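11월, 밤 열한 시 조금 전

오늘은 하루 종일 카드 앞면에 구멍을 뚫었다. 손가락 끝이 아프지만 잠이 오지 않아서 한국어로 일기를 쓴다. 일기를 한국어로 쓰는 것은 내 오래된 숙제다. 카드 안에 들어가는 짧은 인사말은 이제 어렵지 않은데, 긴 글은 여전히 느리다. 사전을 옆에 놓고 쓴다.

아마 아이두 씨의 주문은 200장이다. 감사 카드이고, 앞면에 작은 브로치를 하나씩 단다. 받은 사람이 브로치를 떼어서 옷에 달 수 있어야 하고, 떼어 낸 다음에도 카드가 보기 싫으면 안 된다. 말로 하면 간단한 조건이다. 그런데 핀이 지나간 자리에는 반드시 구멍이 남는다. 지난달에 만든 견본은 브로치를 떼면 종이에 점 두 개가 남아서 벌레 먹은 잎처럼 보였다. 아마 씨는 웃으면서 괜찮다고 했지만 나는 괜찮지 않았다.

그래서 이번에는 구멍을 숨기지 않고 그림의 일부로 만들기로 했다. 앞면에 가는 나뭇가지를 인쇄하고, 구멍이 오는 자리에 작은 열매를 그린다. 브로치를 달면 열매가 가려지고, 떼면 열매가 나타난다. 열매 한가운데에 구멍이 있으니 씨앗처럼 보인다. 이 생각은 설거지를 하다가 났다. 젖은 손으로 종이에 그려서 첫 그림은 다 번졌고, 그래도 버리지 않고 냉장고에 붙여 두었다.

종이는 보베티(Vovetti)의 면 종이를 썼다. 표면이 조금 거칠고, 색은 흰색과 우유색의 중간이다. 나는 이 색을 한국어로 무엇이라고 해야 하는지 항상 고민한다. 미색이라는 말을 배웠을 때 나는 '맛있는 색'이라는 뜻인 줄 알았다. 쌀의 색이라고 들은 다음부터는 더 좋아하는 단어가 되었다. 두꺼운 종이라서 브로치 무게를 잘 견딘다. 얇은 종이로 만들면 카드를 세웠을 때 앞면이 인사하듯이 앞으로 숙인다. 그것도 예의 바른 카드라고 할 수 있겠지만 손님은 그런 예의를 원하지 않는다.

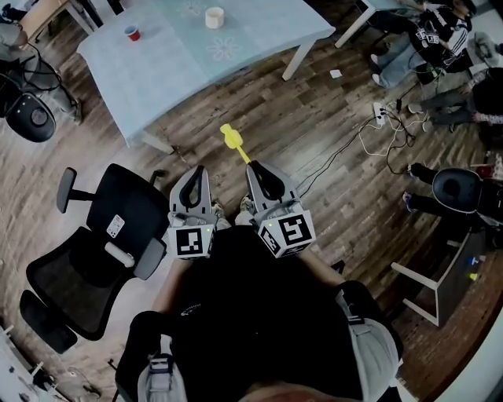
오후에는 구멍의 간격 때문에 시간을 많이 썼다. 아콜고(Akolgo) 공방에서 온 브로치는 유리구슬을 손으로 꿰어 만든 것이라 핀의 길이가 조금씩 다르다. 기계로 찍은 브로치라면 한 번만 재면 되지만 이 브로치는 그렇게 할 수 없다. 긴 것과 짧은 것을 나누어 접시에 따로 담고, 구멍 틀도 두 가지로 만들었다. 접시가 바뀌지 않도록 하나에는 파란 실을 놓았다. 그런데 저녁이 되니 파란 실이 긴 쪽이었는지 짧은 쪽이었는지 생각이 나지 않아 다시 재야 했다. 내일은 실을 쓰지 말고 글자를 쓰자.

푸세이니 아부그리 씨에게 전화를 했다. 아콜고에서 구슬을 고르는 사람이다. 핀 길이를 맞추어 줄 수 있는지 물었더니, 맞출 수는 있는데 그러면 핀을 사 와서 붙여야 하고 지금처럼 구부려서 만드는 방법은 쓸 수 없다고 했다. 나는 전화를 들고 한참 생각했다. 구부려서 만든 핀은 끝이 부드럽게 돌아가는 모양이 예쁘다. 옷에 달아도 실이 잘 걸리지 않는다. 그래서 지금 방법 그대로 해 달라고 부탁했다. 그는 "그럴 줄 알았어요"라고 했다. 나는 내가 그렇게 알기 쉬운 사람인가 생각했다.

아콜고의 구슬 색 이야기도 써 두어야 한다. 아마 씨는 처음에 빨간색만 원했다. 그런데 빨간 구슬은 같은 가마에서 나와도 어떤 것은 벽돌 같고 어떤 것은 토마토 같다. 한 장씩 보면 모르지만 카드를 나란히 놓으면 차이가 크게 보인다. 감사 카드는 친척들이 모여서 서로 비교해 보는 물건이다. 누구 것은 밝고 누구 것은 어두우면 분명히 이야기가 나온다. 그래서 나는 일부러 한 브로치 안에 빨강과 초록과 호박색을 섞자고 했다. 섞으면 모두 다르니까 비교해도 마음이 상하지 않는다. 아마 씨는 자기 이모들을 생각해 보더니 바로 찬성했다.

봉투는 유베티(Juvetti)로 정했다. 여기에서 미르코 루제로 씨와 조금 의견이 달랐다. 미르코 씨는 인쇄를 맡고 있고, 나는 그의 작업실 한쪽 책상을 빌려서 쓴다. 그는 봉투가 카드에 꼭 맞아야 고급스럽다고 말한다. 나도 보통 카드라면 같은 생각이다. 하지만 브로치가 달린 카드를 꼭 맞는 봉투에 넣으면 가운데가 불룩해지고 뒷면에 구슬 자국이 생긴다. 우체국 기계를 지나갈 때는 더 걱정이다. 나는 옆이 접혀서 두께가 생기는 봉투를 보여 주었다. 미르코 씨는 그것을 손에 들고 오래 보더니 "서류 봉투 같은데"라고 했다. 그 말이 맞아서 조금 슬펐다.

결국 봉투 안쪽에 무늬 종이를 붙이기로 했다. 열매와 같은 짙은 붉은색의 가는 줄무늬다. 뚜껑을 열면 줄무늬가 먼저 보이고 그다음에 카드가 나온다. 미르코 씨도 이것은 좋다고 했다. 풀칠은 내가 해야 한다. 좋은 생각을 한 사람이 풀칠도 하는 것이 이 작업실의 규칙인 것 같다.

글씨는 야이라 아피아 씨가 써 주었다. 앞면 위쪽에 짧은 한 줄이 들어간다. 처음에는 '진심으로 감사드립니다'였는데, 아마 씨가 너무 회사 같다고 해서 '덕분에 참 좋았습니다'로 바꾸었다. 나는 '덕분에'라는 말이 마음에 든다. 우리 말로 옮기려면 문장이 길어지는데 한국어는 세 글자로 끝난다. 야이라 씨는 같은 문장을 여러 번 써서 보냈고, 나는 '참'의 받침이 조금 비뚤어진 것을 골랐다. 아주 반듯한 것도 있었지만 그것은 글꼴처럼 보였다. 한국어가 모국어인 사람의 눈에는 그냥 잘못 쓴 글씨로 보일까 봐 아래층 꽃집에 가서 물어보았다. 꽃집 아주머니는 어디가 비뚤어졌는지 모르겠다고 했다. 안심했다가, 그러면 내가 고른 의미가 없는 것 아닌가 하고 다시 생각했다.

재단기 베마크(Vemach)는 오늘 얌전했다. 지난주에는 종이의 마지막 몇 장이 항상 조금 비스듬하게 잘려서 애를 먹었다. 칼이 무뎌진 줄 알고 새 칼을 주문하려고 했는데, 미르코 씨가 밑에 까는 받침을 뒤집어 보라고 했다. 뒤집으니 깨끗하게 잘렸다. 받침에 홈이 깊게 파여 있었던 것이다. 이런 것은 설명서에 있었을지도 모르지만, 설명서는 내가 아직 읽기 싫어하는 한국어다. '체결', '유격', '이탈' 같은 말이 한 문장에 같이 나온다. 그래도 '유격'은 오늘 찾아보았다. 물건과 물건 사이의 벌어진 틈이라고 한다. 카드와 봉투 사이에도 유격이 필요하다고 미르코 씨에게 말했더니 그는 그 단어를 그렇게 쓰는 사람은 처음 보았다고 했다.

가게에서 파는 작은 세트도 정리해야 한다. 브로치가 없는 카드가 약 50장 남았는데, 새해가 오기 전에 내보내고 싶다. 나뭇가지 그림이 아니라 옛날 악보 비슷한 줄이 들어간 디자인이라서 새 카드와 같이 놓으면 어울리지 않는다. 아코수아 에슌 씨는 값을 내려서 상자에 넣어 두라고 했다. 나는 값을 내리는 것보다 작은 구슬을 실에 꿰어 접힌 선에 걸어 주는 것이 어떨까 생각한다. 짝이 안 맞아서 브로치에 쓰지 못한 구슬이 유리병에 많이 있다. 아코수아 씨는 그러면 내가 또 밤에 일하게 된다고 했다. 지금 시계를 보니 그 말이 맞다. 하지만 구슬을 실에 꿰는 일은 나에게는 쉬는 것과 비슷하다. 라디오를 들으면서 할 수 있다.
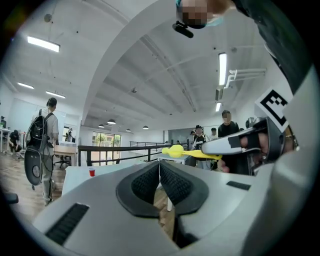
브로치를 단 카드는 우편으로 보내도 괜찮을까?

보통 편지처럼 우체통에 넣지 말고 창구에서 소포로 보내는 것이 좋다. 브로치 위에 얇은 종이를 한 번 접어서 덮고, 핀은 반드시 잠근 상태로 넣는다. 카드 뒤에 두꺼운 종이를 한 장 대면 구슬이 눌려도 뒷면까지 자국이 가지 않는다.

이 질문과 대답은 주문하는 분들에게 드리는 안내 종이에 넣으려고 적어 본 것이다. 요즘 같은 질문을 자주 받는다. 대답의 말투를 '좋다'로 할지 '좋습니다'로 할지 정하지 못했다. 안내 종이니까 '좋습니다'가 맞을 것 같은데, 그러면 문장이 길어져서 한 줄이 다음 면으로 넘어간다. 내일 야이라 씨에게 물어보겠다.

안내 종이에 넣을 것이 더 있다. 브로치를 떼는 방향이다. 핀을 열고 위로 당기면 종이가 찢어지기 쉽다. 옆으로 밀어서 빼야 한다. 나는 '옆으로 살살 밀어 주세요'라고 썼는데, '살살'이라는 말이 인쇄물에 들어가도 되는지 모르겠다. 사전에는 '가볍게'도 있고 '조심스럽게'도 있다. 하지만 손가락이 해야 하는 일은 정확히 '살살'이다. 이 단어는 그대로 두고 싶다.

물에 대한 말도 한 줄 필요하다. 유리구슬은 물에 닿아도 괜찮지만 구슬을 꿴 실은 오래 젖어 있으면 늘어난다. 빨래하기 전에 옷에서 떼어 달라고 써야 한다. 당연한 말 같지만 나도 작년에 내 브로치를 외투와 같이 세탁기에 넣었다. 구슬은 다 찾았는데 순서를 기억하지 못해서 다른 브로치가 되었다.

돈 계산도 조금 했다. 봉투 안쪽 종이는 처음 견적에 없던 것이다. 아마 씨에게 더 받아야 할지, 내가 내야 할지 저녁을 먹으면서 고민했다. 손님이 부탁한 것이 아니고 내가 하고 싶어서 붙인 것이니 이번에는 내가 낸다. 다음 견적서에는 처음부터 한 줄을 만들어 두겠다. 이런 결심은 전에도 했는데, 그때의 결심은 리본에 대한 것이었다. 리본은 지금 견적서에 있다.

자기 전에 책상을 닦고 종이 위에 천을 덮어 두었다. 종이 가루가 구슬 사이에 들어가면 붓으로 털어야 한다. 파란 실은 버리지 않고 서랍에 넣었다. 내일 할 일은 짧은 핀의 카드에 구멍을 마저 뚫는 것, 봉투 풀칠을 시작하는 것, 푸세이니 씨에게 호박색 구슬을 조금 더 부탁하는 것이다. 아침에는 빵을 사야 한다. 오늘 마지막 한 조각을 먹었다.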